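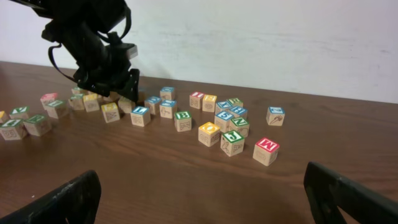 Wooden alphabet blocks from the new Panier set, out on the table.

FOR IMMEDIATE RELEASE
March 3, 2025

Orko brings back the alphabet block with Panier, a wooden letter set for small hands and big messes

I have been making toys under the Orko name for a good while now, and the question I get more than any other is "when are you doing letters?" Well, I'm very happy to say the answer is May. That's when Panier, our first alphabet block set, goes on sale through our own shop and at Mimach stores (they've been asking even longer than the parents have).

Panier is a set of 26 wooden blocks, one for each letter. The sides are left pale and natural, with small line drawings printed in brown. The tops are where the color goes: a raised letter inside a red, yellow, green or blue border. I wanted letters you could find with a fingertip, so the raising was the one thing I wouldn't budge on, even when it pushed our start date back by a whole season.

The drawings took forever. I did the first batch at my kitchen table and they were way too fussy, all whiskers and shoelaces, and when we shrank them down to block size they turned into little brown smudges. So I started over with fewer lines and a thicker pen. My favorites changed every week and I still can't settle on one.

We tried the blocks out with 163 families before we signed off on them – a huge thank you to everybody who filled in our very long form! Most of the notes were about storage. People told us they liked the blocks and couldn't stand the box, which had a lid that tore at the corners. Fair enough. The set now comes in a cotton drawstring bag made for us by Baudry, wide enough at the top that you can scoop the blocks in with both hands at the end of the day. It's washable too. Please wash it inside out.

A few families also asked if there was a right way to play with them. There isn't! Some kids hunt for the letters in their own name, some sort by color, and plenty of them just spread the whole lot over the table and push it around for half an hour. I do that myself when I'm on the phone.

The first run is 1,599 sets. Of those, 160 are being kept aside for preschools and libraries, who can write to us now to get on the list – please put "Panier" in the subject line so it doesn't end up with the invoices. We'll send those out ahead of the regular orders.

Shipping is limited to four sets per order for the first run. If you're a shop and you need more than that, get in touch and we'll work something out for the second.

About Orko
Orko is a small toy maker working mostly in wood. We sell online and through Mimach.

Press contact
Review sets and larger pictures are available on request from the Orko press desk.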